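16 Feb 2019

Notebook, bench 2. Chores question, continued from the last page I had the patience to fill.

The claim on the table (Skerel's claim, made in a sales deck and repeated by everyone who saw the sales deck) is that picking up, wiping down and putting away are "basically solved" and what remains is engineering. I am the engineering. So I spent the day on picking up and wiping down, and put off putting away, which is how I handle it at home too.

Setup: the hand-held gripper, no arm. I squeeze, it records, and later Branus gets to learn from whatever I did, including the parts where I was thinking about lunch. Branus is the policy code, for whoever inherits this book. Badis is the arm it will run on once Badis is back from having its wrist joint looked at. Don't schedule anything on Badis.

Chore list as agreed, 9 items:

- dish towel, fold in half
- sponge, pick up and wipe
- washers into tray
- washers out of tray (same chore, much worse)
- can lid, lift off flat surface
- spoon into drawer
- sock to sock
- sweep crumbs to edge
- plug into socket, which I have crossed out twice and which keeps coming back

Started with the sponge. A sponge forgives everything. You can come in crooked, squeeze too hard, let go late, and it still looks like competence. If all household goods were made of sponge we could ship by August. The wiping part was less good. Pushing down while moving sideways is two jobs, and my own wrist was doing nearly all of it, so I'm not sure what the recording will teach except that people have wrists. 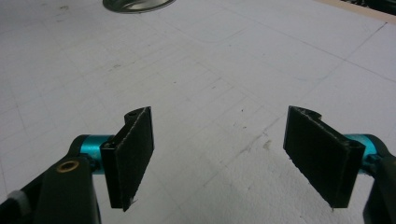

Pads are the real question today, and I want it written down before I change my mind again. The rubber ones grab cloth nicely but stick to anything smooth and then drop it late, so I went over to the fuzzy ones. Softer letting go, no squeak. The price is lint. There are lighter fibers standing up along the edges of the right pad, and the left one has a whitish speck at its bottom tip where it looks a bit frayed. A machine that is supposed to clean a table and turns up wearing fluff is not off to a strong start. The table isn't helping its own case either, with specks and smudges all over the patch between the pads. I could wipe it by hand in less time than it took to write this paragraph, and I'd like that noted under "state of the field."

Towel next. Folding in half is fine if the corner is already sitting up asking to be picked. If the corner is lying flat you have to rub it toward you until it bunches, then pinch the bunch. I do this at home without knowing it. Doing it with two flat flaps for fingers, I knew about it every single time. Branus will see a person stroking a towel for no visible reason and will, I expect, learn to stroke towels.

Can lid: bad. Flat pads, thin rim, flat table. What works is dragging the thing to the edge of the table until part of it hangs over, then coming at it from the side. What also works is fingernails. Asked myself whether we should put fingernails on the gripper. Wrote "fingernails??" on the whiteboard and somebody has already drawn a manicure next to it, so that idea is now in review.

Washers into tray: okay. Slow, but the kind of slow a shop could live with overnight if it didn't need watching. It needs watching. The fuzz holds a washer on edge better than I expected, and then every so often two come up together and the second one falls off wherever it likes. I'd trust this to sort hardware in a room I wasn't in, provided I never needed that hardware.

Washers out of tray: stopped. My temper, not the gripper's.

Sock to sock didn't get done, I only brought in one sock.

Where this leaves the big question. Shop floor, same parts, same spot, somebody nearby to say a bad word and hit pause – yes, some of it, and soon. Kitchen, no. The kitchen moves. Half of any chore is noticing that the chore has changed since yesterday, and I have nothing on the list that tests that, so the list is flattering us. Should add one item where the object isn't where it was. Probably costs us the whole next round of results but at least they'd mean something.

Ross wants a number for how close we are. (Ross the company, they pay for the pads.) I don't have a number. I have a sponge I'm proud of and a towel I'm not.

To do:

- lint roller for the pads, before each run, and write down when it's done
- try a pad with a thin stiff lip at the bottom, see can lid
- clean the table, whoever loses
- rerecord the sponge wipe with less wrist
- tell Skerel nothing until the washers are sorted
- check hinge screws both sides, left felt a bit sloppy after the towel
- second sock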